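Astico Planner 3 review: better paths, same old guesswork

Posted 2026-03-21 by Ilze Adomaitis

I've put off writing this one. Version 2 of Astico's motion planner cost me most of a September, and when the release notes for 3 promised "contact-aware planning out of the box" I assumed it was the same solver with a new settings page. I was partly wrong.

For anyone coming in cold: Astico sits between your perception stack and your arm controller. You hand it a depth map and a goal pose, and it hands back a trajectory. Zirnedis does the same job and costs less, and I've used that for most of my tabletop work, so that's what I'm comparing against.

Setup took an afternoon. The installer still wants its own Python, still ignores the one you point it to, and still writes its logs to a folder you can't change. The importer for arm models is improved. It read our file without complaint, though it dropped the joint limits on the wrist and I only caught that by reading the output line by line. A warning would have been nice.

The test was plain tabletop picking: small, flat household things on a tray, with something taller standing behind to get in the way of the approach. I ran 131 picks on each planner with the same grasp detector feeding both.

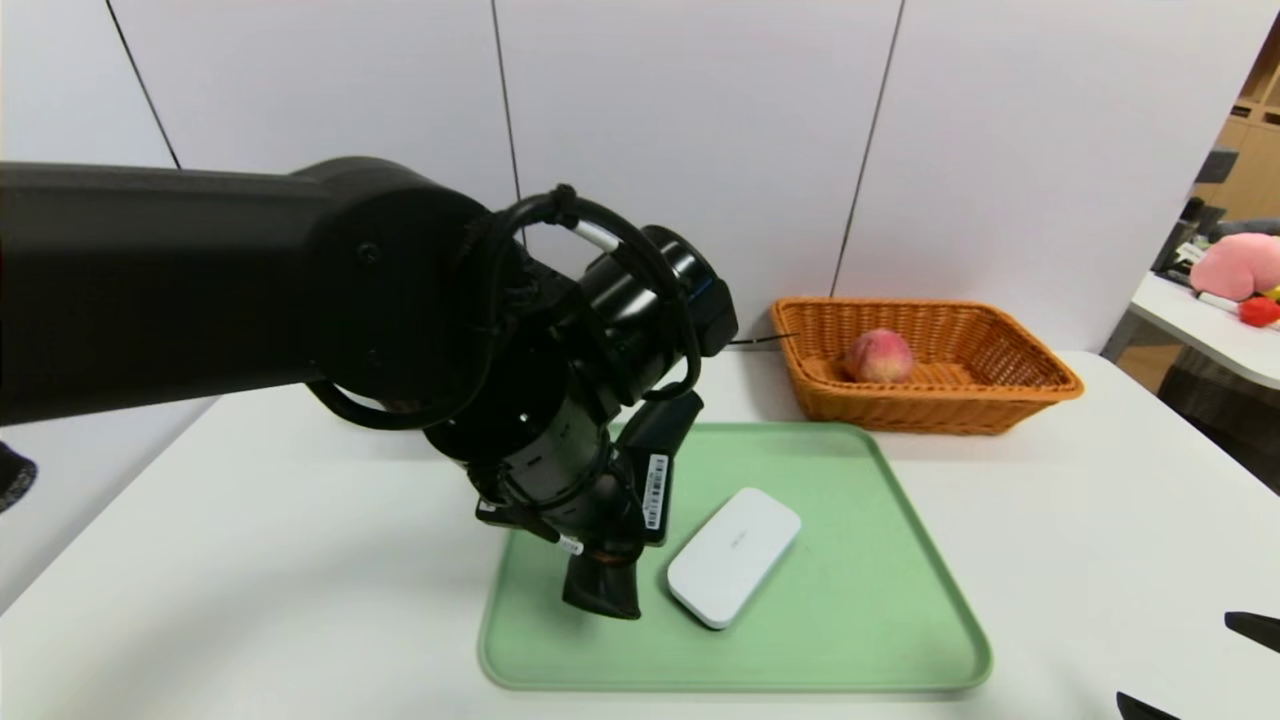

Flat objects are where most planners fall apart, and the marketing page is quiet on the subject. A finger has to get down next to the edge without driving into the tray, and if the depth map is off by a few millimeters the plan is worthless. Astico finished 72 of its picks with no help from me. Zirnedis finished 56. That's a real gap, and I'll give them credit for it.

What I don't buy is the explanation. Astico says the gain comes from the new contact model. I switched the contact model off and ran a shorter batch, and the paths looked the same to me. My guess is that they slowed the last part of the descent and shipped it under a bigger name. Fine by me, but I can do that in Zirnedis with one parameter.

Cables are still not modeled. You can add a padded collision shape to the wrist by hand, and then the planner refuses half the poses near any obstacle. Support suggested making the padding smaller. Thanks.

The replay viewer is the part I'd pay for. You can scrub through a plan, see which constraint was active at each step, and export it to Rornano format - no more squinting at printouts. It crashed on me 3 times, always while exporting.

Would I switch? If you pick boxes and bottles, no, save your money. If you pick thin things off trays all day, take the trial and run it on your own objects before you talk to sales. I'm keeping Zirnedis for now and will look again when the joint limit bug is fixed.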